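Platport Makers Forum > Automation > Home and shop builds
Two-arm skewer threading, right arm keeps turning the skewer

delbert_k
Member

Picking this up again after the August thread got locked. I have two arms on the long table in the Barnley shop, facing each other across a white plastic tray. The job is to get soft white pieces out of the tray and onto a thin metal skewer. One arm holds the skewer and the other handles the pieces. I want to run it from a script with the wrist cameras doing the finding, and I don't want a fixture that holds the skewer for me.

The arms are a used pair of Cerkex. I paid 1,375 for the pair with both grippers and no stands. The camera mounts are Fortin plates that I redrilled.

Grabbing a piece is fine most of the time. The first push onto the point is fine too. My problem is sliding the piece down the skewer. The skewer rolls between the right fingers as soon as there is any drag, and then the tip ends up somewhere the left arm doesn't expect.
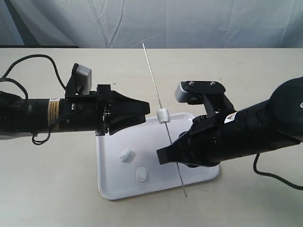

I've tried more grip force and it made no difference I could measure. I've also tried a slower slide, which helps a little but takes so long that the camera loop times out. Controller is the stock one, firmware is whatever it shipped with. Script is Python, one process per arm, and they wait on each other through a plain text file. I know. It works.

What I'd like to know is whether anyone has held thin round stock in flat fingers without it rolling.

--------
plainwasher
Member

Cut a V groove in one finger. Leave the other one flat. A round rod in two flat fingers touches along two lines and will roll every time, and squeezing harder just makes it roll a bit later.

--------
delbert_k
Member

The same fingers have to be able to pick up the pieces if I swap jobs between the arms. Would a groove mess that up?

--------
plainwasher
Member

A shallow one won't. You're holding something thin, so you don't need much depth. Go across the finger at 90 degrees to the tip if the skewer comes in sideways, or lengthwise if you hold it pointing straight out. Pick one and stick with it.

--------
tallowfield
Senior member

I don't agree that the groove is the first thing to do. Look at what's pushing. If the left arm moves in a straight line and the skewer is at a slant, you have a side load the whole way down and no groove is going to fix that. Get the path parallel to the skewer first. You can do it without touching the hardware.

Also, are you resting the tip on the tray? If so the tray is part of your fixture whether you planned it or not. It can slide too.

--------
delbert_k
Member

The tip rests on the tray some of the time. I didn't plan it, it's where the arm puts it. I could tape the tray down.

The path is straight in the table frame and I tilt it to match the skewer angle from the camera. The angle is read once at the start. So if the skewer rolls or shifts, everything after that is using an old number.

--------
plainwasher
Member

There's your answer then. Read it again after each piece.

--------
tallowfield
Senior member

Read it all the time, not after each piece.

--------
delbert_k
Member

Can't do it all the time with this loop. Each read takes long enough that I'd be stopping and starting the slide.

I put the skewer down flat across the tray with the far end out over the table, pieces on, to see how well the right arm can find the end and pick it back up. Re-gripping seemed like a cheap way to get a known angle. The right arm comes down close to the end and then the fingers have to straddle something very thin that is nearly on the table. It touches down on the table more often than I like.

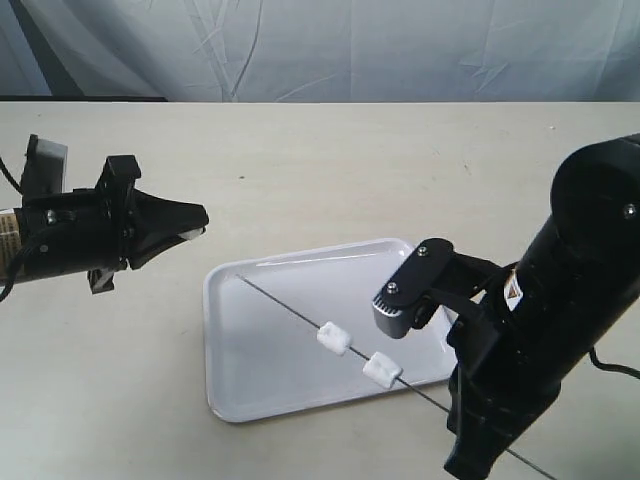

Re: Re-gripping off the table

florence_z
Member, Barnley shop

This is Florence Zacharias, I book the long table on the evenings Delbert doesn't. Please tape the tray with the blue tape and not the brown. The brown leaves glue on the top.

On the re-grip, I would skip it. When I was doing wire I lost more to picking the wire up off a flat surface than to anything else. If you have to do it, prop the end up on a strip of something so there's room for a finger underneath.

--------
plainwasher
Member

Second the strip. Still cut the groove.

--------
delbert_k
Member

Will use the blue.

Spent the evening on holding the skewer lengthwise, straight out from the fingertips, which is the second of plainwasher's two options. From the wrist camera the skewer now comes out of the seam between the fingers and runs straight up the view. The piece on the end sits at the top, partly out of view, so I can find its lower edge and that's all.

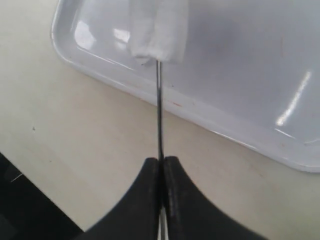 Last edited by delbert_k on November 3, 2023. Reason: wrong finger width in the parts list

The lower edge may be enough. I know the skewer length, so if I can see where the piece starts I know how far it has gone on. The trouble is contrast. White piece, white tray, cream table. My threshold picks up the tray rim about as happily as it picks up the piece. The glare on the tray is worse, because it moves when the arm moves.

--------
tallowfield
Senior member

Put a dark mat in the tray. You're making the camera do the hard version of the job.

--------
delbert_k
Member

I'd rather leave the tray white. The trays I'd be using this with later are white and I don't want to tune it twice.

--------
tallowfield
Senior member

Then get it working on dark and tune it twice. You'll be tuning it more than that anyway.

--------
plainwasher
Member

Could go either way on the mat. What I'd do is mask off everything except a narrow strip on each side of the skewer. The skewer is always in the same place in that camera if the grip is good. Anything outside the strip, throw out. The rim still crosses behind it but only as a short piece, and you can ignore an edge that keeps going past both sides of the strip.

--------
delbert_k
Member

Masked it. Much better. Ran 59 tries with the strip mask and no other changes. It found the lower edge on all but 14 of them. The bad ones were mostly when the rim lined up right behind the edge, and a few where a spare piece in the tray got into the strip. The ends of those look a lot like the real thing to a threshold. 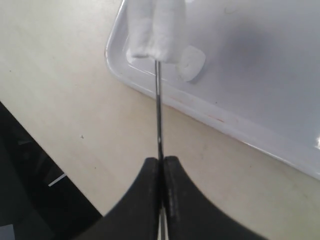

Re: Spare pieces in the strip

tallowfield
Senior member

Move the arm so the spare isn't behind it. You have two arms and a whole table. Back the skewer off over the bare tabletop, read the edge there, then go back in. Costs you a second or two.

--------
florence_z
Member, Barnley shop

Or check the edge touches the skewer line on both sides. A spare lying in the tray would only be on one side unless you're unlucky.

--------
delbert_k
Member

Trying Florence's check first since it's only code. If that doesn't hold I'll add the back-off move.

Groove is going in too. I have a spare set of fingers, so I'll cut one of those and leave the good set alone. Does anyone have a small V cutter I could borrow, or do I use a triangular file?

--------
plainwasher
Member

File is fine. Clamp a guide block next to it or it will wander.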